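Cell 2, Torwood, gone four in the morning. The arm had stopped again. No alarm, no light on the board, just stopped, and Riku Nomura standing there with his tea going cold.

Second time this shift. Force limit set to 80, same as always. He'd checked it. He'd checked it twice.

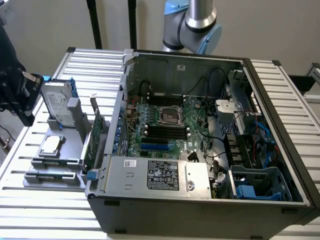 Minttu said over the radio that it wasn't the limit, it was never the limit, somebody had bridged the guard switch back in March and the log would show it if he bothered to scroll.

He scrolled. Line 26. Guard closed. Line 27, guard closed. He opened the gate, stood with one boot inside, looked again. Guard closed.

Oh.

So it didnt know he was there. A thousand times he must have leaned in past that gate, sleeves and all, trusting it.

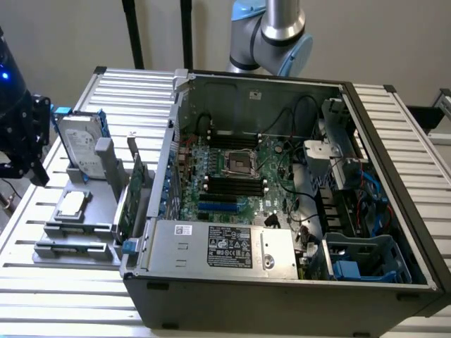
Riku had never been frightened of a machine before. Annoyed, yes. He backed out slow, hand up for the red button, not taking his eyes off it. The processor still lay in its pocket in the grey holder, the socket in the case still open. Such a little thing to reach in for. He hit the button. Then he rang Beryl Sugden at home and let it ring.

"It's me," he said. "Dont let days start teh line."

© Chie Morikawa | Contact | Back to top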